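4.2 Adding a ferry leg to an island itinerary

Before you start, open the trip in Moveo Planner and check that the arrival port is set. The port list for Nurkia holds 26 entries, including seasonal piers.

1. Select Add leg, then Ferry.
2. Enter the departure port and the sailing time in 24-hour format.
3. Choose the vessel type. High-speed boats do not carry vehicles on route 218.
4. Set the transfer buffer. The default is 2 hours.
5. Select Save leg. The map redraws the route in blue.

Note: Winter timetables stay in force through February. Sailings after that month show as Provisional until the operator confirms them.

Caution: Deleting a port removes every hotel night linked to it. Export the itinerary first.
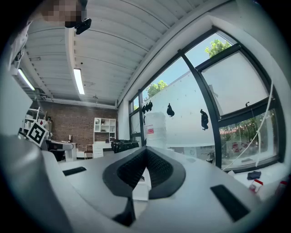 6. To add a stop on the same ticket, open the saved leg and select Stopover. A ticket accepts up to 9 stopovers.
7. Select Check connections. Conflicts are listed under the leg in red.

For printing, see section 4.3.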